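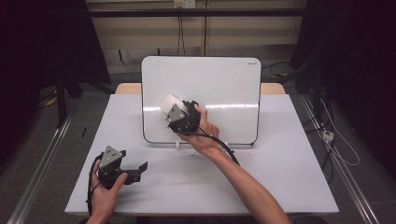 I went to the open evening at the Veltstead Institute last week, mostly for the talk on "machines that understand us", and I came home less sure about it than when I set out.

The building is lovely. The car park is not, and I walked in fourteen minutes after the start, in time to hear the speaker say that their reading program, Kistance, now "grasps meaning at a human level". The evidence was a test. Kistance had been given 900 short stories and asked what the people in them wanted, and it did better than the students who sat the same test. Fine. But who wrote the stories? A woman near the front asked exactly that, and the answer was that the team had, back in June, using a template. So the program is good at stories written by the people who built it. I'd be worried if it weren't.

I did ask how it got on with stories from anywhere else. "That's future work." I have been going to these evenings long enough to remember Bendorora, which was going to have a proper conversation with your gran and had lots of future work too. You don't hear much of it now.

What bothers me more is the word "understand". Kulap Kaewkla, who chaired, made a fair stab at pinning it down and got a slide with a brain on it for her trouble. If it means "gives the answer we were hoping for", then say so, and we can all talk about whether that's worth having. It may well be! A thing that sorts letters or spots a muddled form would save people hours.

Then came the membership leaflet. Supporters get a newsletter and a seat at the annual lecture, and the top tier is 2,000 a year, for which you also get lunch. I took the leaflet. I haven't filled it in. I'd want to see the stories first, all of them, and the ones it got wrong before any of the others.

The biscuits were good, and I'll probably go to the next one.

Comments

Hjørdis Fagerlund
I was the one who asked about the stories. They promised to email me the list. Still waiting.

oldmarlpit
Bit harsh. Everyone starts with a test they made themselves, you have to start somewhere.

Hjørdis Fagerlund
Yes, but then don't put "human level" on the poster.

tenpastfour
Was parking any better round the back?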